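3.2 A estante de tubos e a arrumação da bancada

Confesso que, quando comecei a escrever esta secção, achei que ia despachar o assunto em dois parágrafos. Uma estante é uma estante, os tubos entram pelos furos e pronto! Mas quanto mais conversei com quem passa os dias na bancada, mais fui percebendo que a forma como as pessoas arrumam os tubos diz imenso sobre a maneira como pensam o próprio trabalho (e sobre os hábitos que trouxeram do laboratório anterior, que isto pega-se e depois não sai).

O material que escolhi para o estudo é do mais corriqueiro que há. Pus de lado as estantes de arame, porque no piloto de junho os participantes passavam mais tempo a queixar-se delas do que a arrumar fosse o que fosse, e fiquei com uma de plástico cor de laranja, de dois níveis, que se vê bem ao longe numa mesa branca. Os tubos são cónicos, transparentes, com tampa de rosca, daqueles que qualquer pessoa da área já teve na mão umas 3000 vezes. A disposição da Figura 2 é a que passei a chamar, nas minhas notas, «fila de trás»: a linha do fundo está cheia e à frente só há alguns tubos.
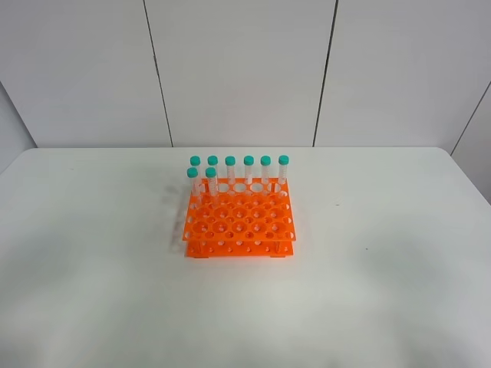
Figura 2. Estante de dois níveis com oito tubos cónicos de tampa verde-azulada: seis na fila de trás e dois à frente, do lado esquerdo.

Gosto muito desta disposição e não vou fingir neutralidade. Quem arruma assim deixa a parte da frente da estante desimpedida e ganha espaço para pousar os dedos quando tira um tubo. O problema é o que fazer quando a fila do fundo acaba. Há quem comece a segunda pela esquerda, como quem escreve numa folha, e há quem salte logo para a frente da estante para separar os tubos «novos» dos «antigos». Nas sessões do grupo Usero predominou a primeira solução; nas do Lyimo apareceu de tudo, incluindo uma participante que ia alternando os lados para, nas palavras dela, a estante não ficar torta.

A outra complicação vem dos furos. O tabuleiro de cima tem-nos de dois tamanhos, maiores e mais pequenos, intercalados, e à volta as aberturas ficam a meio, em recorte. Para quem está habituado a grelhas quadradas, com letra e número em cada posição, isto é um pequeno tormento – onde é que fica o A3 numa estante que parece um favo? No protocolo Plunent tínhamos previsto que cada participante registasse a posição dos tubos numa tabela de linhas e colunas. Desistimos da tabela ao fim da segunda sessão e passámos a pedir um desenho à mão. Os desenhos são uma delícia (guardei-os todos) e acabaram por ser a fonte mais rica que temos, porque cada pessoa desenhou só os furos que lhe interessavam e ignorou os restantes.
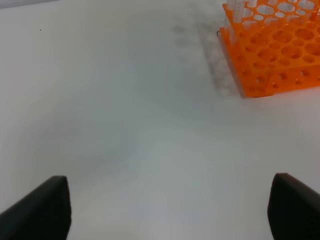

Passo agora ao lugar da estante na mesa, que é onde as entrevistas se tornaram mais animadas. Dos 12 participantes, 11 disseram que preferem tê-la sempre no mesmo sítio, mas quase todos lhe foram mexendo durante a tarefa sem dar por isso: um empurrãozinho para o canto quando precisavam de espaço para o caderno, outro para a aproximar quando começavam a tirar tubos. Perguntei a vários se se lembravam de a ter deslocado e a resposta foi quase sempre um «não» muito convicto. Fiquei encantada com isto! A estante funciona para eles como um ponto fixo, e continua a ser fixo na cabeça mesmo depois de ter viajado um palmo.

Houve também quem a rodasse. A rotação baralha tudo, evidentemente, porque a fila de trás deixa de ser a de trás e o que estava à esquerda aparece do outro lado. Na análise mantive por isso as designações que cada participante usou no início da sua sessão, e assinalei as rotações à parte, na ficha Tetora. É uma opção discutível – cheguei a experimentar a alternativa, com posições relativas à borda da mesa, e os relatos ficavam ilegíveis.

Falta falar das etiquetas. Os tubos têm marcas impressas ao longo do corpo e, com vários encostados uns aos outros na mesma fila, lê-las sem levantar o tubo é exercício para vistas novas. Alguns participantes pediram para escrever nas tampas. Deixei, em metade das sessões, e comparo os dois casos na secção 3.3.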